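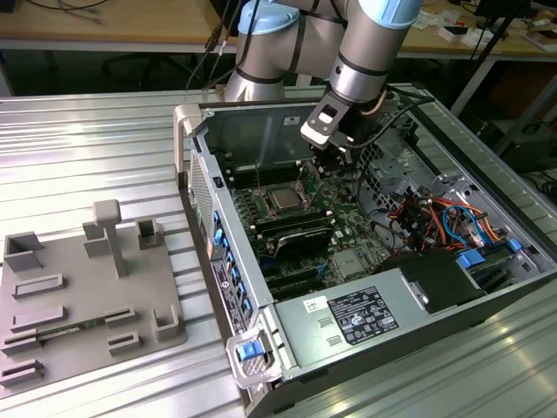 Leave the Fixture Plate Alone

Opinion > Columns > Bench and Cell

10/04/2023
By Annunziata Zanetti

Print this page | E-mail this page

I've been setting up robot cells for a good while now, and if you want to start an argument in our lunchroom all you have to do is say the word "recalibrate." Half the people at the table think it's the cure for everything. I used to be one of them. These days I think most of us recalibrate far too fast, and I'm going to use our computer teardown cell to make the case, because it's the one I get called about.

The cell is named Custard. (Don't ask, it was a vote, I lost.) It's one arm over a ribbed aluminum bench, and its job is taking parts out of old desktop towers and putting parts back in: processors, memory, that kind of thing. The tower lies on its side with the panel off, and next to it there's a 3D-printed fixture plate with holders and slots where the arm parks whatever it's working with. Simple enough! We run it at Skindach's place out in Soldale, and it does nice work when people leave it be.

Back in May it started missing memory slots. It wasn't missing by much, just enough that a stick would sit crooked on the latch and the arm would stop and wait for a human. The evening crew did what evening crews do and re-taught the points. Then the next crew re-taught them again the other way. By the time I got there somebody had touched up 32 positions on that cell, and not one note about which or why. I found a saved program called "good one" and another called "good one really."

So what was wrong? The plate had crept. Two of the screws holding it had been snugged up by hand and never tightened, and every time a tower got shoved into place it leaned on the plate a hair. Every re-taught point was a perfectly accurate record of a plate in the wrong place.

That's my whole complaint about recalibrating first. It works, for an afternoon. You move the numbers to match the problem and now the problem is baked in, and the next person who fixes the real thing (me, with a wrench) breaks all your new points in one go. I spent the rest of that day going back to an old backup and walking the arm through it at a crawl.

My friend Egan disagrees with me, loudly. His view is that time on the clock is time on the clock, and if ten minutes with the pendant gets you running again then you take it and look at the hardware on the weekend. I get that. I do! We had 124 towers stacked up that week and people were not happy with me standing there poking at screws. But the weekend never comes, does it? There's always another pallet, and the sheet where you were going to write down the changes is under somebody's coffee.

What I do now is dull. Before anybody touches a point, I want hands on the bench. Wiggle the plate. Wiggle the tower. Look at the gripper fingers from the side and see if one is bent or has gunk on it. Run a finger along the cable straps on the arm, because a strap that's slid down a few inches will tug at the wrist when it reaches, and you'd swear the robot had lost its mind.

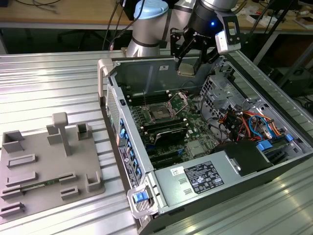
Then I run one slow pick and place at 30 percent speed, with the processor socket lever up, and I watch it with my nose as close as the safety people will let me. The socket is my favorite test. Memory slots forgive you a little. A processor socket doesn't forgive anything, and if the arm is coming down true over that one, I know the trouble is over at the plate and I can quit worrying about the rest of the cell.

Only after all that will I open up the points, and when I do I change one, write it on the sheet with my initials, and try it before I change another. It's slow. The new hires think I'm a crank. One of them asked why we don't buy a fancier vision system and let it sort all this out, and sure, I'd take one if Skindach is buying, but a camera that politely corrects for a loose plate is still looking at a loose plate. You'd just find out later, when the plate has wandered too far for the arm to reach the far holder.

I pulled the log before I sat down to write this, and we're at 376 towers since the last time anyone re-taught anything on Custard. We did replace one plate screw, which had a chewed-up head from somebody using the wrong driver. Egan says the number would be the same either way and that I got lucky. Maybe so. He's welcome to come out to Soldale and argue about it, and he can bring back my torque wrench while he's at it.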